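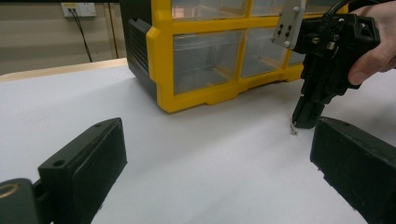
**Ticket 117 – Tralinico pocket headphone amp, noise and dropout with guitar plugged in**
Opened by: Noreen Gilmartin
Assigned: Malachy Fitzgerald
Status: open, waiting on replacement cable
Date opened: 21 June 2024

**What the customer says**

Got the Tralinico for my daughter Úna so she can practice with her phone and the guitar going into the same headphones. Phone alone is fine. Guitar alone is fine most of the time. With both, there's a whine that goes up and down, and after a while the guitar drops out completely and the phone keeps playing. We've changed the battery twice. We've tried two sets of headphones. She says it's the amp. I think it's the amp too.

**First reply (Malachy)**

Thanks for the detail. Before I agree it's the amp, I need to know a few things:

- Is the phone charging while this happens?
- Which guitar cable are you using, and does the noise change if you wiggle the plug?
- Where is the gain wheel set?
- Is it a regular electric, or something with a battery in it?

I ask about charging first since most of the "whine" tickets we get end there. I'm not saying yours does.

**Customer reply**

Yes the phone is charging, it's always charging, the battery in it is shot. Cable is the Vavisitz one from the starter pack. Gain is all the way up because otherwise she can't hear herself. Regular electric. No battery.

**Notes (Malachy)**

Three suspects already and none of them is the amp. A phone on a cheap charger will put a whine into anything it shares a ground with. Gain all the way up makes that whine louder. The Vavisitz starter cable has molded ends, so you can't open the plug and look at the joint.

None of that explains a dropout where the phone keeps going, though. If the battery were sagging, I'd expect both to go. Asked for tests, one change at a time.

**Test 1: phone unplugged from charger**

Customer: Whine is gone. Still a bit of hiss. So it was the charger, fine. But the guitar still cut out after 14 minutes. Úna timed it because you asked.

Malachy: Good. Leave the charger off for everything from now on. The hiss is the gain. Set it at half and bring up the guitar's own volume knob, which is often turned down without anybody noticing.

**Test 2: gain at half, guitar volume full**

Customer: It was turned down. She says it wasn't. Sounds better, less hiss. Guitar cut out again at 7 minutes this time. If it was overheating I'd have thought it would last longer with the gain lower.

Malachy: Agreed, and I never believed the heat idea. It came from the forum and gets repeated for every small amp ever sold. Does the guitar come back by itself, or do you have to do something?

Customer: It comes back if she unplugs it and plugs it in again.

**Notes**

Replugging fixes it. That's a contact somewhere: amp jack, guitar jack or cable. Ultan wants to call it a bad input jack and send a new unit today. I'd sooner not. We swapped one in ticket 80 on the same reasoning and it came back with the same complaint, with the customer's old cable still wrapped around it.

**Test 3: different cable**

Customer: We don't have a different cable. I don't see why we should have to buy one to prove your product is broken.

Malachy: You shouldn't, and I'm not asking you to. I'll mail you one from here, a plain Hanrahan, no charge and no need to return it. While it's on the way, could you try one thing with the old one? Play until it drops out, then don't unplug anything. Turn the plug a little at the guitar end. If nothing happens, turn it at the amp end. Tell me which one brings the sound back.

Customer: Turning it at the guitar end did nothing. At the amp end it crackled and came back.

**Internal comments**

*Ultan Keane:* Amp end. So it's the jack. Can we please just replace it?

*Malachy Fitzgerald:* Amp end of the cable or amp end of the amp? That test can't separate them. Ask for the cable to be reversed.

*Ultan Keane:* She's going to love that.

*Malachy Fitzgerald:* It takes her one minute and saves a week of mail if it's the cable.

**Test 4: same cable, ends swapped**

Customer: Swapped. Dropped out again. This time turning it at the amp did nothing and turning it at the guitar made it crackle and come back. I suppose you're going to tell me that's the cable.

Malachy: I am, mostly. The fault moved when the cable did, so that one plug is the likely problem. I'd still like to see a full evening on the new cable before anyone calls this solved. One run of each isn't a lot to go on.

Customer: And if it does it again with the new one?

Malachy: Then I was wrong and the amp gets replaced, no more tests. I've put that in the ticket so whoever picks it up can see it.

**Still open**

- Hanrahan cable sent from the Drerkgate counter. Úna Lenihan has the mailing slip.
- Customer to run phone and guitar together, charger off, gain at half, for a full practice session.
- If the guitar drops out on the new cable: replace the unit under warranty. Do not reopen the charger question.
- The quick start sheet says the amp "eliminates all unwanted noise." It doesn't, and no amp this size does. I've asked twice for that line to come out. Next print run is July – can someone other than me bring it up?
- Check whether other dropout tickets mention the Vavisitz cable. I only remember the one, and my memory is not evidence.

*Ultan Keane:* Pulled the old dropout tickets. Most of them don't say what cable it was. We never asked.

*Malachy Fitzgerald:* Add it to the intake form, please, right under the charger question.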